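About the Cindel group

Cindel is the robot learning group at Gindberg. We study how a robot arm can learn household jobs from people showing it what to do, and how much showing it needs. Conall Daly leads the work.

Our method is called Faltton. A person guides the arm through a task and the system stores each attempt as a demonstration. Most groups then train on everything they have. Faltton first sorts the demonstrations by how the person moved, and drops those that add little – near copies, mostly, and attempts with long pauses in them.

In our main study we began with 3604 demonstrations of kitchen tasks and kept 2823. We trained one policy on the full set and one on the smaller set, then gave each 300 trials. The policy trained on the smaller set finished 240 of them, more than the other managed. The gain was largest on doors and handles, and we saw almost none on picking up small food items.

We work with play kitchens. They are cheap, they fit on a bench and the parts are easy to swap.

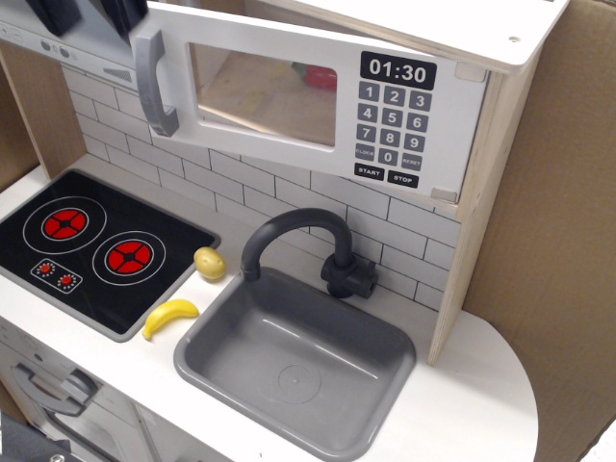
Door tasks remain our main interest, as a door left part way open changes what the arm can reach next. We are now repeating the study with a second arm at our Keogh site, using the same demonstrations. Results so far are mixed, and we expect to report them in June.

Page last updated 29/10/2019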